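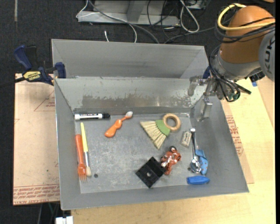 Is the tasting menu at Duda worth it, or should we order from the regular one?

Posted in Ramside Restaurants & Cafes

There will be four of us on a Thursday night in May. The tasting menu is 152 a head before drinks, so with tip we'd be at more than 600 and I'd like to hear from people who have had it. One of us doesn't eat shellfish. Also, is the coffee there any good? Last place we went for a birthday served it lukewarm.

Yae Miyazaki

Agnes MacLeish
We had it in the winter. Seven courses, small but you leave full. The lamb and the smoked potato were the best things I ate all year. The fish course was dry and the dessert was too sweet for me, some kind of honey cake with more honey poured on it. They swapped the shellfish for my sister without any fuss, but she had to tell them when booking. Two of us went and paid 253 before tip because they had a midweek price then. I don't know if they still do it, so call and ask. Coffee was fine, strong and hot. Ask for a table away from the kitchen door if you want to talk.

trasine_eats
Never been to Duda but Asik across the street is cheaper and the bread is great

porchlight
I'd order from the regular menu. The lamb is on both and you get a proper plate of it. The tasting menu took us almost three hours and there was a long wait after the fourth course. The whole table has to have it too, they won't do two and two. If you book for 6:00 it's quieter and the service is quicker.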